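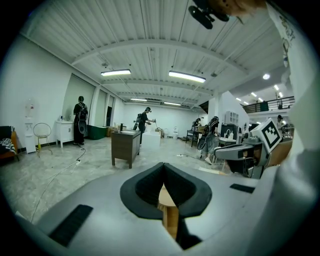 The main room at Prirnari, seen from the floor, with the balcony on the right.

FOR IMMEDIATE RELEASE
June 8, 2026

Flallance opens Prirnari, a shared workspace with a balcony and a lot of light

Flallance is pleased to announce the opening of Prirnari, a shared workspace for small teams, makers and anyone who has outgrown the spare bedroom. Bookings open now. First full month is July.

The main room is the big draw. White walls, gray concrete floor, corrugated white ceiling with a curved white beam running across it. Long ceiling lights over the middle, smaller ones further in. A mezzanine balcony with a dark metal railing looks down over the right side -- good spot for a phone call or for watching the room get busy.

Fit-out was by Vlachopoulos, who were asked to keep things simple and mostly did. There is a white work table, desks toward the back, and a counter with a sink so nobody has to carry mugs down a hallway. Along the left wall, a wood-framed armchair with a black-and-white patterned cushion, a white water dispenser, a gold wire chair with a round back and a small white cabinet on legs. The chairs came through Gedus, the furniture resale firm, and more peices are on order.

Power on the main floor is by floor cable and power strip for now. Fixed outlets to follow later in the summer.

Membership:

Full member, $445 a month. Own desk, use of the main room, sink counter, balcony.
Team rate, $885 a month. Covers 2 desks plus table time in the main room.
Day pass, $46. Book ahead please, day passes are limited.

All rates include water, coffee, cleaning and wifi. Storage is extra, ask.

The main room can also be booked evenings for workshops, demos and small shows. Tables can be moved but must go back where they were. No painting or sanding indoors. Deliveries to the front entrance only, and please label them with the members name.

Tours run through the end of July. No appointment needed before noon, afternoons by request.

About Flallance
Flallance finds and runs shared work space for small businesses. Prirnari is its newest location.

Media and booking inquiries: Flallance press desk. Floor plan and rate sheet on request.

###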